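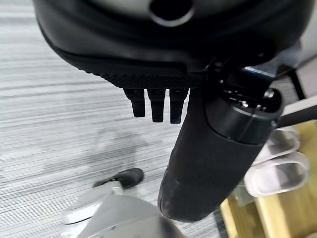 Posted in October
By the author of Flenddale Bench Notes

Search this blog
Search

Budgeting for hands, second pass

The first budget for the Storico project had one line for "end effectors" and it was wrong. I priced two five-fingered hands and stopped there. The arms were already covered, so I assumed the hands were a bolt-on cost. The revised sheet has 19 lines, and most of the new ones are small parts.

Adapter plates are quoted separately from the hands. So are the wrist cables, the spare finger joints and the straps that keep the cables off the forearm. Puma quoted the plates at 601 dollars for the set, shipping excluded. Jusulell was cheaper on plates but wanted a minimum order of 10, and we need 2.

I also moved the wrist cameras out of "computing" and into the same group as the hands. They have to be ordered together, or the mounting holes end up being somebody's weekend with a drill.

The task we are buying for is household tidying at floor level, shoes first. Slides on a low wooden platform are a fair test for a budget: the hand has to come down palm first, close to a hard surface, and the fingertips take the knocks. I now carry one full set of fingers as stock. 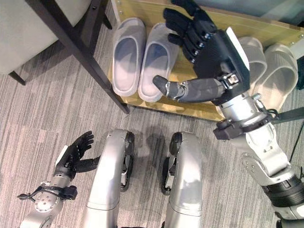

What I cut

The second charging station is gone. Travel cases are gone too, as the robot stays in one room until spring. I kept the longer service contract – it covers the wrists, and the short one stops at the elbow.

Still open: lead time on the finger joints. Puma has given me two different answers, and I have entered the longer one.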